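How a Robot Hand Learns to Hold Things

Have you ever picked up a paper cup without squashing it? Your brain and your fingers did that job together, very fast. A robot has to be taught how to do it.

Students in the Numville robotics club are working on this problem. Their project is called Rimico. They meet after school with their coach, Zlatko Milošević, and they started in August.

A robot's fingers do not have muscles. In many robot hands, small motors bend the fingers. A computer program tells each motor how far to turn and when to stop. If the motor stops too soon, the cup drops. If it stops too late, the cup gets crushed.
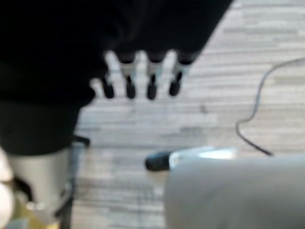
Four robot fingers with black tips, pointing down over the floor.

The club tests one object at a time. First the students try a sponge, because a sponge is hard to break. Next comes a plastic bottle, then a paper cup. Each object gets 20 tries. The students write down every try in a notebook — even the bad ones. After that they change a number in the program and start again.

By spring the notebook had 800 tries in it. The club wants to reach 1,000 before the school year ends.

Words to know

Motor: a machine part that makes other parts move.
Program: a list of steps that a computer follows.
Grip: the way a hand holds something.

Try it yourself

Put on thick winter gloves and pick up 10 coins, one by one. Which is harder to pick up, a penny or a quarter?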